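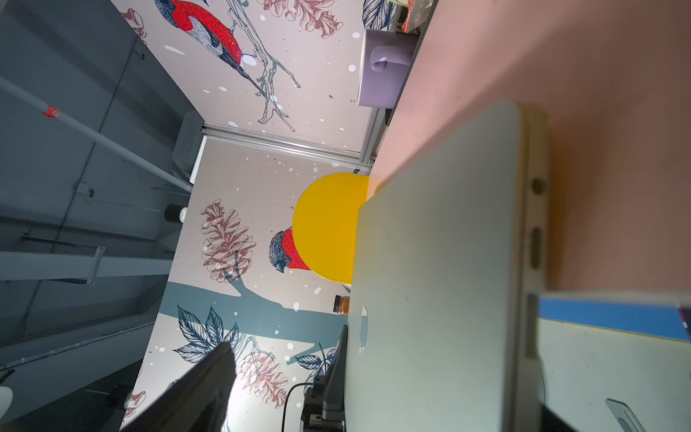
Laptop on the pink tabletop, mug and jar behind it.

Home Checklists Desks Contact
Last updated: August 18, 2024
2 min read

Desk check, Hirkell study room

I do this one on a Sunday with a coffee, so excuse the rambling!

Laptop closed before moving: OK.
Ports clear of crumbs and fluff: OK. I shine my phone light in, and yes, I blow on them too (don't tell the Gindier people).
Drinks away from the laptop: needs work. I love that lavender mug, but a mug on the same table as a laptop makes me twitchy — please use the windowsill.
Glass jars: lid on, fine. I'd still like them further back.
Wall panel: bullfinches and pine cones, my favorite thing in the room! Just press the corners and see if any lift.
Shelf unit screws: give each one a quarter turn by hand. The blue and yellow one gets the most use, so start there.
Books on the shelf top: fix. The stack hangs over the front edge, right above where a laptop goes. Push it back or lay the big ones flat underneath.
White box up top: find out how heavy it is and move it down if it's a two-hand lift.
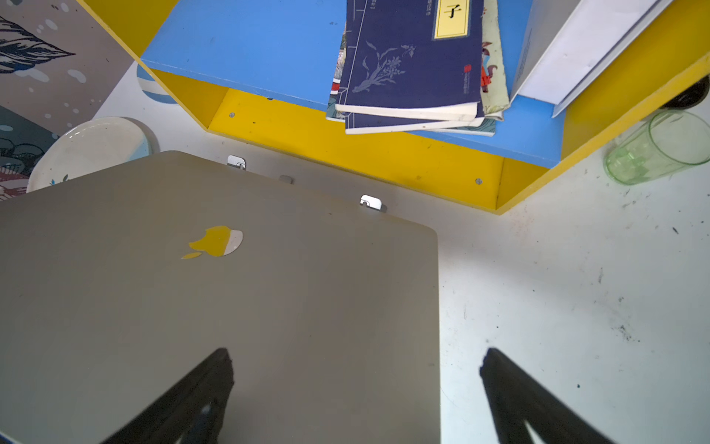 Aryee wrote back that the books should come off the top altogether, and that the Bekasex shelf in the hall has room for them. Fine by me — I'll check again in November.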